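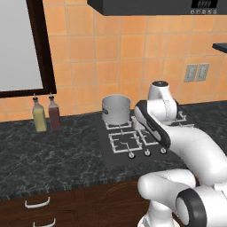
Stovetop and orange-peach tile, kitchen render

Progress report on the Troltden mystery, 26 January 2025

Hi Jin,

You asked for a quick word on where the grant has gone and whether there's a book yet. There is! Well, there's a draft, 341 pages of it, and I'm happy with most of them (the middle still sags, I'll get to that).

Quick reminder of the setup, as it has moved a bit since my application. Old Mrs. Vindent calls her heirs to Troltden, her house on the lake, to hear her read her own will out loud. She gets as far as the second page. My retired customs inspector, Stiltolar, is only there to value the clocks, and of course he ends up staying the week.

The big change is the killer. In August I still had the nephew doing it, and every one of my test readers picked him by chapter 10, which was a bit crushing. So I went back and gave the whole thing to someone else, and that meant rewriting 25 chapters out of 61. I won't say who it is now, in case you want to read it cold. The nephew is still horrible, he just has a better alibi!

What's left: the ferry timetable doesn't work (two people are on the wrong side of the lake when the bell rings), and the long dinner in the middle needs a hard trim. I also want another scene for the cook, who hears everything and so far gets to say almost none of it. I keep putting off the last chapter, the one where everybody sits in the library and Stiltolar talks. It reads like a lecture at the moment.

Money is fine. The editing share hasn't been touched yet, and I'd like to keep it for the spring if that's okay with you. The travel share is spent, all of it on the lake trip.

Could you let me know whether you want the full draft now or after the ferry is fixed? Either suits me.

Warmly,
Lingyun Liang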